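Dorimine opens orders for hand-held gripper kit

Dorimine has started taking orders for the Hasport, a pair of hand-held grippers used to record everyday handling tasks for training robot arms. The kit went on sale in September, and the first batch of 100 pairs is being packed at the company's Lelodside workshop.

A pair costs $1459 before tax. That covers a left and a right gripper, two camera mounts, a charging dock, a spare set of finger pads and a hard case. Cameras are sold separately. Dorimine says most of the labs it deals with already own the ones they want to use and did not want to pay for them twice.

The Hasport is worked by hand. The operator holds one gripper in each fist and closes the fingers with a squeeze of the handle, and the kit logs how far the jaws are open while the camera records the job. No robot is needed at this stage. The recordings are used later to teach an arm fitted with the same style of fingers.

Ebbe Tveit, who runs product development at Dorimine, said the company had spent most of the past year on the linkage behind the fingers.

"The early one was fine on a wooden block and hopeless on anything you would buy at the shops," he said. "Food packets were the worst. The plastic slides, the stuff inside shifts, and if you squeeze too hard you've got crumbs. So we kept going back to food packets."

The company also sells a recording service, called Løken, for customers who would rather order the data than collect it. Operators work in ordinary homes with household goods, and the customer picks from a list of tasks. Sorting and packing small groceries is on the list, along with folding, table clearing and filling drawers.
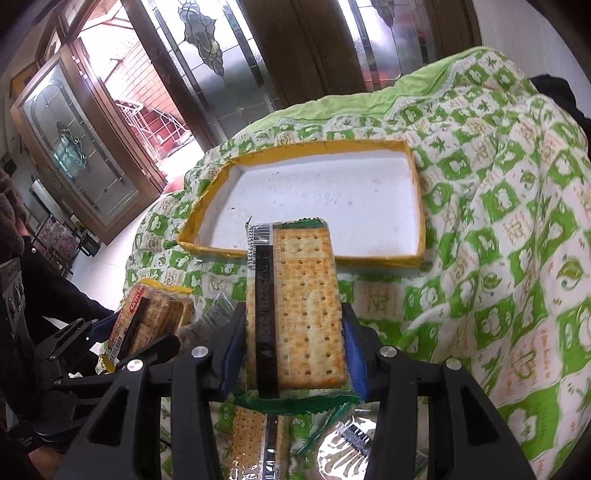
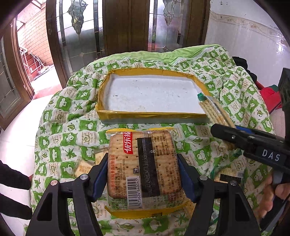 Clear-wrapped cracker packets held upright between the gripper's blue pads, with a shallow tray on the quilt behind.

Đạt Doãn, who manages the Løken service, said homes gave better material than a lab bench. Light comes in from the side, cloth bunches up under the hands and things do not sit flat.

"We used to lay everything out on a grey table," he said. "The clips were tidy and the customers came back and said their arm couldn't cope with a bedspread. Now we ask people to leave the room how it is."

New operators get a short training session before their recordings are accepted. Most of it is about pace. Doãn said people tend to rush once they are comfortable with the grippers, and fast clips are harder to use. Operators are also asked to start again if they steady an item with a bare hand, as the second gripper is supposed to do that work.

Løken is priced by the recorded hour, with a minimum order of 6 hours. Dorimine would not give its hourly rate and said it depends on the task list and the number of homes. Customers receive the video, the jaw readings and a plain text log of each task. Faces and voices are removed before delivery, according to the company, and householders sign off on the rooms that are used.

The grippers weigh 76 grams less each than the trial version that was lent out last year. Tveit said weight was the main complaint from that trial, mostly from people doing long sessions with their arms held out in front of them. The handle has been reshaped as well, and the trigger can be set for smaller hands with the hex key supplied.

The finger pads remain a wearing part. Dorimine recommends changing them when the surface goes shiny, and sells replacement sets through its website. They are held on by a clip and can be swapped without tools. The older pads from the trial version do not fit.

There are some limits. The Hasport is not sealed against water, and the company advises against wet work such as dishwashing. It is also not meant for hot pans or for anything with a blade. A sealed version has been asked for, Tveit said, but there is no date for it and he did not want to promise one.

The logging software runs on Windows and Linux. It is free with the kit for the first year, and Dorimine has not yet set a price for renewals. Files can be exported in open formats, so buyers who let the licence lapse will still be able to read what they have already recorded.

Orders from the first batch will be shipped in the order they were paid for. Schools and universities can ask for a loan pair for a fortnight before buying, with the borrower covering freight both ways. Anyone who took part in the trial can return the old pair for credit, as long as both grippers and the dock are included.

Inquiries about the kit and the recording service go through the contact form on the Dorimine site.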